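Reviews | Equipment | Workshop Notes | Safety | Archive | Contact

Review: the Odska hand-held gripper pair, after one serious fault

Reading time: 4 minutes

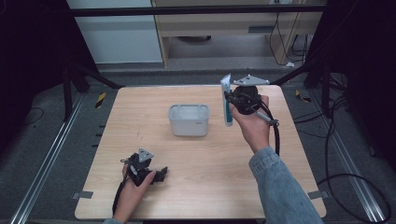 The Odska pair was bought by the Woncombe teaching workshop in July to record handling tasks that would later be repeated by a fixed arm. The supplier, Marchal, delivered two grippers, their cables and a printed manual. This review covers 29 days of use and gives particular attention to a fault in the jaw release, which led the workshop to withdraw one unit. Most of our sessions used light goods from a bathroom shelf, and a typical task was to carry a white tube with blue-green accents over to a small open plastic container, with the second gripper kept low and open on the other side. It is a simple exercise, and it was in exercises of this kind that the fault appeared.

The fault

On the eleventh day an operator closed the right-hand unit on a tube and then let go of the control. The jaws stayed shut. The operator squeezed again, as the manual advises, and the jaws tightened further before opening suddenly. The tube fell on the floor and split at the seam. No one was hurt, although the operator's other hand had been on its way to the jaws at the time.

The same fault was recorded 11 times over the following week. It occurred only on the right-hand unit, and mostly after 20 minutes or more of continuous work. Swapping the cables between the two units made no difference. A short rest cleared the fault on most occasions, but it returned within the same session.

Marchal replied to our report within two working days and asked for the unit to be sent back. Their inspection found that a return spring had been seated badly and was rubbing against the inside of the hub. The replacement has since completed 70 closing and opening cycles under supervision without sticking. We regard this as encouraging, but it is a small trial and we have not yet returned to full sessions.

Safety points

The manual deals with trapped fingers in a single sentence on its last page. This is not sufficient for a tool with jaws that may open or close without warning. There is no quick means of releasing a stuck jaw, and the operator must either wait or pull the cable. Pulling the cable does not always free the load.

The cables themselves also need care. They leave the grip close to the wrist and hang in front of the operator, where they can catch on the edge of a table or knock over whatever is standing on it. We now fix the slack to the forearm with a soft strap - the Purar strap fits well, though it must be bought separately.

General performance

When working properly, the grippers are pleasant to use. The weight is well placed, the grip suits large and small hands, and the unit can be held from underneath with the palm upward when a load has to be kept upright. Smooth round objects are held firmly. Thin card and soft packets are less satisfactory and tend to slide out sideways.

The recordings were clear and matched the movements made, except during the faults, when the control was logged as open while the jaws were closed. Any recording made on an affected unit should therefore be checked before it is used to drive an arm. We discarded two full sessions for this reason.

Recommendation

The pair may be used for light handling work by trained operators, subject to a release test at the start of each session and again after every break. A unit that sticks once should be taken out of use and reported to the supplier. We would not at present recommend it for glass, for sharp items or for unsupervised students.

Reviewed for the Woncombe workshop, Sunday, August 16, 2026. The left-hand unit remains in service.

Previous review | Next review | Back to top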